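Korkimen opens satellite qualifiers for Birkwood poker series

Online card room Korkimen has opened registration for its satellite programme for the Birkwood Series, a no-limit hold'em festival to be held in Ormsby in January.

The programme consists of 23 qualifying tournaments, played on the Nesero platform. Each awards two seats in the main event. Seats are not transferable and cannot be exchanged for cash or tournament credit.

Registration for each qualifier opens at 6 pm and closes at the end of the late entry period. Starting stacks, blind levels and break times are listed in the tournament lobby. Players who have already won a seat may not enter further qualifiers – any pending registrations will be cancelled and the buy-in returned to the player's account.

Entry is limited to account holders aged 25 or over who have completed identity checks. Winners must confirm their place in writing and bring photographic identification to the registration desk in Ormsby. Travel and accommodation are not included.
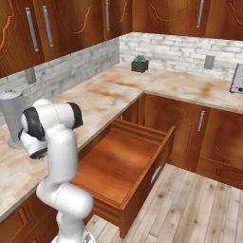

Issued by: Kieran Inskip, Press Office, Korkimen

The main event will be played as a freezeout, with no re-entry at any stage. The payout structure will be published once registration has closed and the final number of entries is known. Direct buy-ins will also be accepted at the venue, subject to available seating.

Full terms are available from the Korkimen press office on request.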